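Automation in the Packing and Returns Area at Estura: What Changed for the Staff

Student project report, Work and Organization course
28 February 2018

1. Background

Estura is a mail-order company that sells replacement parts for kitchen appliances. The warehouse holds small items for the most part: seals, knobs, hinges, filter holders, packs of screws. Until two years ago every order was picked, checked and packed by hand. The company then bought a conveyor and sorting system from Prestitz, and last year it started a second project in the returns area, where returned parts are identified, inspected and put back into stock.

I chose Estura because I had worked there for one summer before the sorting system came in, so I knew how the old routine went. The report does not judge whether the investment paid off. The company did not share its costs and I did not ask for them. My question was what the people on the floor do now that they did not do before, and what they have stopped doing.

2. Method

I visited the site on five days in January. I interviewed 12 employees: seven from packing, three from returns and two shift leaders. The interviews took place in the break room and I took notes by hand. I also handed out a short questionnaire with questions about pace, physical strain, training and contact with coworkers. It went to everyone on the day and evening shifts, and 82 people filled it in. The night shift is not included, and this is a weakness, as the night shift runs with fewer people and depends more on the machines.

On two of the days I was allowed to stand in the work areas and watch. I was asked not to talk to people at the packing stations while the line was moving.

3. Packing

Before the sorting system, a packer walked to the shelves with a list, collected the parts for one order, came back to the bench and packed them. Now the parts arrive in trays. The packer scans the tray, checks the parts against the screen, packs them and sends the tray back. There is almost no walking.

Most packers said the work is easier on the feet and harder on the shoulders. Several said they miss the walking, as it gave them a break between orders and a chance to talk to people. The screen at each station shows the number of trays finished that shift. The shift leaders told me the number is not used to rate anyone. Four of the packers I interviewed did not believe this.

The old pickers knew the parts by sight. One packer told me she could tell two nearly identical door seals apart by the feel of the edge. The system does not require this, and new employees do not learn it. When a tray arrives with the wrong part and the right label, the newer staff are more likely to pass it through. Estura has since added a weekly half hour in which experienced packers show the common mix-ups to new ones.

4. Returns and handling tasks

Returns are harder to automate. The parts come back in all conditions, often without their bags, and a gripper that can hold a hinge may not be able to pick up a thin seal from a flat surface. Estura is working on this with Addo, a small engineering firm. Staff use hand-held grippers to carry out handling tasks, and the movements are recorded so that a robot arm can later be trained on them.

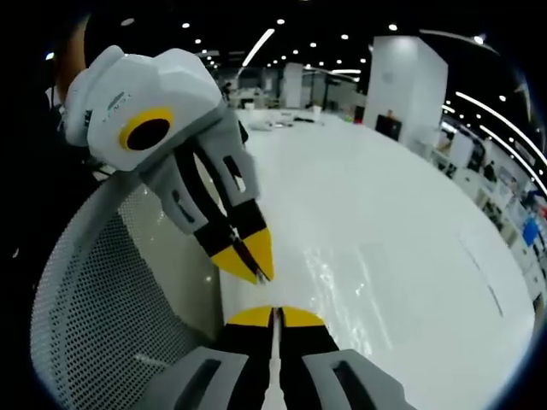

For the returns staff this has meant a new kind of task. They spend part of the shift repeating short movements such as picking up, turning over and setting down. Two of the three people I interviewed in returns liked it, mainly for the change from the scanner. The third found it tiring and said the grip takes more force from the hand than people expect. Sessions were first set at one hour. After complaints about sore wrists they were cut to 25 minutes with a change of task in between.

All three asked what will happen to their jobs when the training is finished. The shift leaders said that no one will be let go and that people will move to inspection work. There was nothing in writing about this at the time of my visits.

5. Training and new roles

Five employees have moved into a role called line support. They clear jams, restart the sorters and call Prestitz when a fault is beyond them. All five came from packing and took a two-week course. They are paid more than before. Packers with poor English had less chance at these jobs, as the course and the manuals were in English only.

A shift planning program called Dirnov was brought in at the same time. In the questionnaire it drew more written comments than the machines did. The main complaint was that shift swaps, once settled between two people, now have to be approved in the program a day ahead.

6. Findings

The physical work is lighter in some ways and more one-sided in others. Contact between coworkers has gone down in packing and stayed the same in returns. Knowledge of the parts is being lost slowly, and the weekly half hour only covers the most common errors. Workers were more at ease with the changes when they had been told about them early, and the returns staff had been told earlier than the packers.

I would suggest that the company put its plans for the returns staff in writing, offer the line support course in a second language, and take the tray count off the screens if it is not used. A follow-up study should include the night shift.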